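The week I spent arguing with a timestamp

5/5/21

My planner has a name, Flusgate, because I named it back in December when I still liked it. It takes a target point and gives you a smooth path for the arm to get there. It does this very well. It will give you a smooth path to the wrong place with every bit as much polish as to the right one, and it never looks embarrassed.

The complaint came from Usa Thongdee, who runs the pick tests and writes her notes in all lowercase. "reaches left of everything when moving, fine when still." I read that and thought camera calibration, because I always think camera calibration. So I redid the calibration. Then I redid it again with a better printed board, taped flat this time, and the numbers came out nearly identical, and the arm went on reaching left of everything.

At this point a sensible person would have reread the note. I rewrote the grasp scorer.

To be fair to me, the grasp scorer was ugly. It had a weight in it called fudge2, which suggests there was once a fudge1, and I don't remember what became of it. I spent two days on that file and it is now a lovely file. The arm still reached left of everything.

Montri Phetsri finally asked me what "when moving" meant. I said it meant when the arm was moving. He waited. He's good at waiting.

So, for anyone who has the same thing and is searching for it at a bad hour: the wrist camera driver stamps each picture when it arrives at the computer, and the joint readings are stamped when they're taken. Between the two there's a gap of around 70 milliseconds on our setup. When you ask the transform lookup where the camera was at the time of the picture, it cheerfully answers with where the camera was a bit later. With the arm parked, those are the same place. With the arm sweeping across the table, they are a couple of fingers apart – and our test script always sweeps in from the same side, so the error always pointed the same way.

The fix is one line. It subtracts the delay before the lookup. I then wrote a small tool to measure the delay properly, which took far more than one line: wiggle the wrist back and forth, track one marker in the pictures, and slide the two curves over each other until they match. It lives in the Kistadine repo under tools, next to the things I'm less proud of.

I also made the planner refuse any detection older than 300 milliseconds. It used to accept whatever was lying around, including, on one occasion, a detection from before lunch.

Still on the list: the delay drifts when logging is turned on, and I'd like to know by how much before Usa does. The basket rim also fools the depth filter at low angles, so the place step keeps aiming a little high. Fudge2 is still in there. I took it out for an afternoon and put it back.

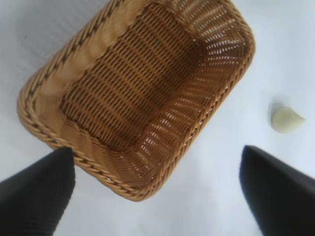

Could you skip all this by stopping the arm before each picture?

You could, and the offset would vanish, but every pick would get slower and the bad timestamps would still be there for the next piece of code that trusts them.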